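Notebook, September, morning. Glass adhesive trial, second round

Bench 2. Picking up from the Clestberg samples, which I still don't trust.
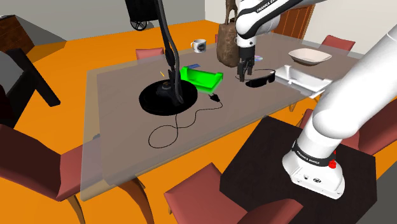
Does the Clestberg adhesive hold glass to bare wood as well as the data sheet claims?

On my bench it holds fairly well on smooth beech and poorly on anything with open grain. The sheet lists one strength for "wood" and leaves it there. Which wood, sanded how, at what humidity? I wrote to ask and got the same sheet back.

Setup as before: glass coupons on wood blocks, degreased, one thin bead, clamped overnight, then pulled with the hanging weights. This round was 33 blocks. Beech, ash and a few offcuts of oak from the Ostau order. Sanded to 100 grit, wiped down, left 5 minutes before gluing.

Beech behaved. Most blocks tore wood fiber before the glue let go, so the joint is stronger than the surface there. Fine. I'd still want to see it after a winter next to a radiator.

Ash was all over the place. 7 blocks let go clean at the glass side, no residue at all, and that smells like a cleaning problem on my end. Or the batch was old. The tube has a lot number and no date, so good luck. Redo the ash with fresh wipes before blaming anyone.

Oak: bad. The glue stayed soft in the pores and had a brownish tint by morning. Tannin, I suppose, though I've been told that about every oak failure in this shop and have yet to see it tested.

Consuelo Cuesta thinks we should switch to the Korness tape and stop fussing. She may be right about the fussing. The tape leaves a visible line under clear glass, and the Korness rep's answer (frost the edge) adds a step and a cost. Her two tape samples are on the windowsill in full sun. Please leave them there.

Also tried the primer from Benítez on three of the oak blocks. Slightly better, but three blocks is no result and I don't want to hear it quoted as one.

Clamps: the small blue ones slip. Used the screw clamps for everything after the first tray, so tray one is suspect and is marked with a T.

To do: wipe down and repeat ash. Ask for a dated tube. Weigh the sand bags again, the scale was reading high last month. Pull the windowsill samples when the heating comes on.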